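3.2 What ends up on a table, and what the cloth is for

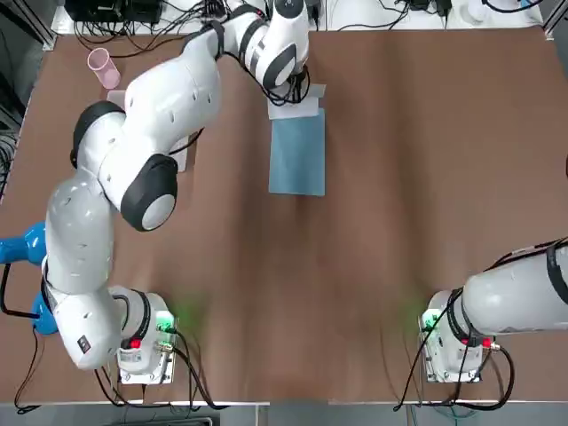
Figure 3. A tabletop from the Okbridge set: pale blue cloth laid flat, sheets of white paper, pink cup towards the back corner.

I should say first that I came to this part of the study with a bit of a grudge. The earlier work on household surfaces (Idris Prydderch's in particular, which I love and have argued with for years) treats a cloth on a table as a sign that cleaning is going on. I grew up in a house where a cloth on the table meant that the table had been claimed by somebody, and you'd better put your homework elsewhere! So when we drew up the coding sheet I asked for two separate entries, "cloth in use" and "cloth laid", and most of this section is about how well that split held up.

We had 84 tables in the full set, and 38 of them had a cloth of some kind at the time of recording. I coded a cloth as laid if it was flat and more or less square to itself, with no bunching, and as in use if it was crumpled, balled up or draped over something. That sounds simple enough and for most tables it was. The cloth in Figure 3 is the sort I'd call laid without a second thought: it's a rectangle, it's flat, and it sits well away from the near edge. Where I got stuck was with cloths that had been folded once and then dropped — Pritchard and I disagreed on nearly all of those, and in the end we gave them a code of their own and left them out of the comparison.

Paper was the surprise for me. I hadn't planned to say much about it, and the first version of the sheet only had a box for "papers, other", which filled up so quickly that it was useless. The second version asks whether paper touches or overlaps anything else on the table. In Figure 3 there's a white strip lying over the far end of the cloth, so that table gets a yes. Overlap turned up on 19 of the tables with cloths, and it was much more common with laid cloths than with crumpled ones. My reading is that people treat a flat cloth as a bit of table. You wouldn't put a letter down on a wet dishcloth, but you'd happily put one on a cloth that has been smoothed out, and after a while the cloth stops being noticed at all. Several of the people we spoke to couldn't tell us whether there was a cloth on their table that morning (there was).

Cups are a different matter and I'll be brief, as they get their own section later on. We noted the position of each cup against the nearest edge and the nearest corner, and whether it was standing square or tipped. The pink one in Figure 3 is near the back corner and tipped slightly, and I coded it as "tipped, not lying". Zulo wanted a single code for every cup that wasn't square on its base, which would have made the counting easier, but I do think a cup that's leaning a little and a cup on its side tell you different things about how much attention a table has been getting. Back corners did well for cups generally. They did badly for paper, and I haven't got a good explanation for that, apart from a vague feeling that people like to keep anything with writing on it within reach.

One thing I'd change if we ran it again is the colour coding. We used the Vurnoletti chart, which has 180 named shades, and it was far too fine for what we needed. I spent a whole afternoon in November trying to decide between neighbouring blues for cloths that any sensible person would have called pale blue. From then on we used ordinary words, the ones you'd use if you were asking somebody to pass you the thing, and agreement between coders went up straight away. The tables themselves we'd been calling brown all along and it did us no harm.

The other change would be to ask about the cloth first. We asked about cleaning habits and then about the cloth, and I'm fairly sure this nudged people into talking about wiping. The second round of interviews, which began on Thu 27 April, turned the order round, and the answers were noticeably looser: cloths to stop things sliding, cloths to hide a mark, a cloth that had come out for a birthday and stayed. I've kept the two rounds apart in what follows.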